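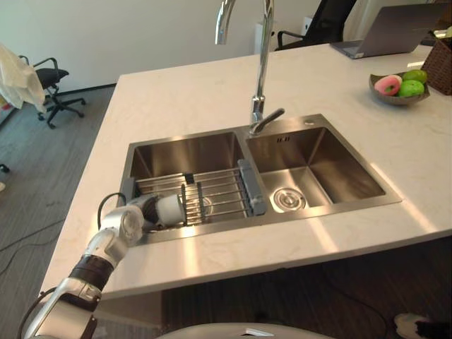 Kiều Mạch asked me on the way in whether anyone would pay for an arm to do cups when the dishwasher's right there. Fair. Keep that question up front, come back to it at the end.

OK. Grirnum kitchen kit. Talk is 25 Sep 2021, slot is short, so don't read the slides.

Who we are - one line only. Grillness sells it, Kula does the install, I do neither, I just got to try it and write it up. Say that early or somebody will ask.

What's in the offer:
- arm plus gripper, the software, one install visit
- 2 days of training on your site, with your own dishes. Their dishes are always easy dishes
- spare finger pads. Ask for more than they offer
- NOT included: dish racks, cups, anybody to move your furniture

Price. Don't give the full quote, it changes by site. Say service plan is 100 a month per arm and stop there. If pushed on the discount - only kicks in at 5 arms, so no use to most people in this room.

Sink task. Spend the most time on this. Cup into the rack, basin with a divider, tall faucet in the way. The faucet is the hard bit, tell them that. Shiny steel too, the depth readings get jumpy and the arm slows right down. Slow is fine for me. Might not be fine for a cafe.

Plain cups good. Handles so-so. Wine glasses I wouldn't, and the manual says dont either (page with the gray box, have it open).

Cables - mention the cables. Tie them back before you start, check again at lunch. I forgot twice.

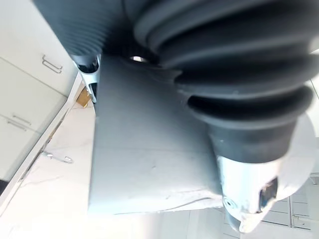 Then the upkeep part, go quick. Wipe down at the end of the day, dry cloth first. Look over the fingers and screws once a week. Pads wear before anything else does, mine looked sad after 1000 picks but still held. Order new ones before you need them becuase shipping from Nông is slow, worse in December.

Support: Mieke Van der Linden answered my emails, same day mostly. Phone line less good. Long hold, bad music.

Gripes, pick a couple if time is tight:
- setup app logs you out when the tablet sleeps
- stop button is good and big, but put it where the person at the sink can reach it. Ours was on the wrong side of the island at first
- manual is translated and the part on rack height makes no sense. Use the video

Back to Kiều's question. At home, no, I wouldn't buy it. Test kitchen or a training lab, yes, with the service plan. Rent first if Kula will let you - they did for us, but you have to ask.

Leave time for questions. Water.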